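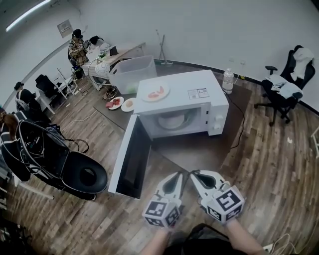
A microwave with no numbers on it is a toaster with delusions, according to one reader of my last column, and a grown adult should want a machine that can count to ten seconds and mean it. The same reader went on to tell me that a dial is a guess, that guessing is how you get soup on the ceiling of the oven, and that I should buy something from this century.

Well, I've been chewing on that for a while (along with a lot of reheated rice) and I still think the reader is wrong. Give me two knobs. One for how hard, one for how long, and then leave me alone with my lunch.

My first microwave with buttons was an Ikska, and I bought it when I moved into my place in Nutley. It had a popcorn button, a potato button, a beverage button, a fish button, and something called Sense Warm that I pressed once and it ran for so long I went and stood in the hallway. I used exactly one of those buttons in all the time I owned it, the one that added thirty seconds. I'd press it, press it again, press it again. If I wanted two minutes I pressed it four times like I was ringing for an elevator. So I had a whole keypad and I was using it as a very slow knob!

And then the beeping. My Ikska beeped when you pressed anything, it beeped when it finished, and it beeped every minute afterward until you came and opened the door, even if you had decided you weren't hungry anymore. A knob machine ticks along and goes ding. One ding. You heard it or you didn't, and if you didn't, the food sits there quietly getting less hot, same as it would on a plate.

The clock is the other thing. I don't want a clock on a microwave. I have a clock. Every time the power blinked in that apartment I came home to those flashing zeros and felt like I'd been handed homework, and after a while I just let them flash. In July we had storms all month and I think I set it 9 times before giving up for good.

Now, my reader does have a point about short times, and I'll say so. Try setting a dial for 20 seconds to soften butter. You can't, not really. The first little stretch of the dial is all mush, so you have to turn it past where you want and then turn it back, and you stand there watching. Butter has gotten away from me more than once. I've had a stick go from fridge-hard to a yellow puddle with a wrapper floating in it. But I'd say standing there watching is what you ought to be doing with butter anyway, and I never turned my back on the Ikska with chocolate in it either.

People get fussy about where a small oven goes, too. I know folks who won't buy one until they've remodeled around it, with a cabinet and a trim kit and a special outlet. A little white one will go pretty much anywhere you've got a flat spot and a plug. Mine has lived on a dresser, on top of a bookcase, and for one long month on a card table next to my bed, where I could make oatmeal without putting both feet on the floor. You do want to be able to reach inside without straining, and you want room for the door to come all the way open. Most doors swing to the left, so a wall hard up against that side will drive you crazy by the second day. Measure for that. And leave yourself a place to set a hot plate down!

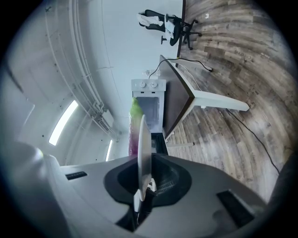 The turning itself is something I'd miss, I really would. You grab a knob without looking. You can do it with wet hands, or with an oven mitt on, or in the dark at some shameful hour, and your fingers can tell roughly where it's pointing. My aunt's eyesight is poor and she can run her old Plesness all by feel, while the flat shiny panel on her newer stove has her hunting around with a flashlight. I don't see how that counts as progress.

They're cheap, also. I paid almost 90 dollars for the Ikska and 10 for the one I use now, at a yard sale on Carnegie, and the cheap one heats a bowl of chili just the same. The paint is a bit yellow along the hinge and the turntable hums. I've learned that a little past the second mark on the timer is a mug of coffee and halfway to the next is leftovers, and I never wrote any of that down, my wrist just knows it.

So no, I won't be shopping for something from this century. If you like your buttons, keep them, and enjoy your potato setting. I'd love to hear from anybody who's used the fish one. In the meantime I'm still looking for a spare glass plate for mine, twelve inches or close to it, with the little three-pronged bump underneath, so if you've got one sitting in the garage, please write.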